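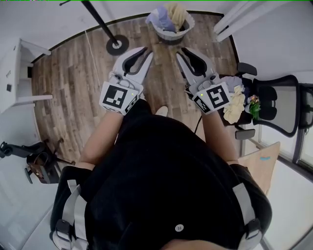
What happens at a funeral?

When a person dies, their family and friends often meet to say goodbye. This meeting is called a funeral. Some last 16 minutes and some go on all day.

Before the funeral

A funeral director helps the family plan. They look after the body, book the building and order the cars. The body is placed in a box called a coffin. The person cannot feel anything now, so they are not cold or scared inside it.

During the funeral

People may sing, pray or listen to music. Someone usually talks about the person's life. This talk is called a eulogy (say "yoo-luh-jee"). When Emília Urban's grandad died in May, she read out a list of the jokes he used to tell. She was nine. Over 140 people came, and a lot of them laughed. Laughing is allowed – so is crying, and so is sitting quietly.

After the funeral

Some people are buried in the ground. Others are cremated, which means the body is turned to soft ash by great heat. The family may keep the ashes or scatter them in a place the person liked.

Do I have to go?

Ask the grown-ups at home. Many children go and many stay with a friend or neighbour. You can say goodbye in other ways, such as drawing a picture or planting a bulb.

Words to know

Hearse: the long car that carries the coffin.
Mourner: a person who is sad about a death.
Wake: a get-together after the funeral, often with food.

Written by Aishwarya Kurup, Pletthorpe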